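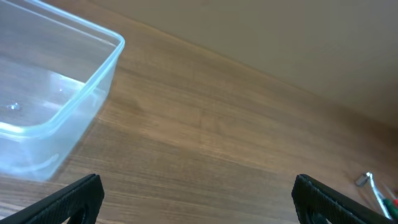

A clear plastic container on a wood tabletop. Let it air out with the lid off before it goes back in the cupboard.

Getting Smells and Stains Out of Plastic Storage Containers

Plastic holds on to grease and color more than glass does. Tomato sauce, curry and chopped onion are the usual trouble. Most containers can be brought back with things already in the kitchen.

Everyday washing

Wipe out any oil with a paper towel first. Wash in hot water with dish soap and a soft sponge. Scouring pads leave fine scratches, and food settles into them. Go over the rim and the corners twice, as grease tends to stay there after the flat sides are clean.

Smells

Mix 3 tablespoons of baking soda into a quart of warm water, fill the container to the top and leave it overnight. Rinse in the morning. If you can still smell onion, crumple a sheet of plain newspaper inside, put the lid on and leave it for a day or two. Wash again before using it for food.

Orange stains

Rub the stain with a cut lemon and set the container in a sunny window for an afternoon. Old stains may need three rounds. A paste of baking soda and water works on the edges where the lemon doesn't reach. Some stains will fade and go no further, and the container is still fine for dry goods.

Cloudy plastic

A white film is often left by hard water. Soak in equal parts white vinegar and warm water for an hour, then rinse well. Never mix vinegar with bleach. If the film is still there after the soak, the surface is probably worn and won't clear.

Drying

Shake out the water and stand the container upside down on a rack. Drops collect in the bottom corners, so run a dry cloth around them before you stack anything. Keep wet plastic off a wood table, or put a towel under it. Water left under a flat base can mark the finish.

Storing

Stack containers by shape and stand the lids on edge in a shallow box beside them. A strip of masking tape with the date is enough of a label for the freezer. Peel it off before washing, while the plastic is still cold, and it comes away in one piece.

Filed under: Kitchen, Cleaning
Tips page kept by Oda Sjöberg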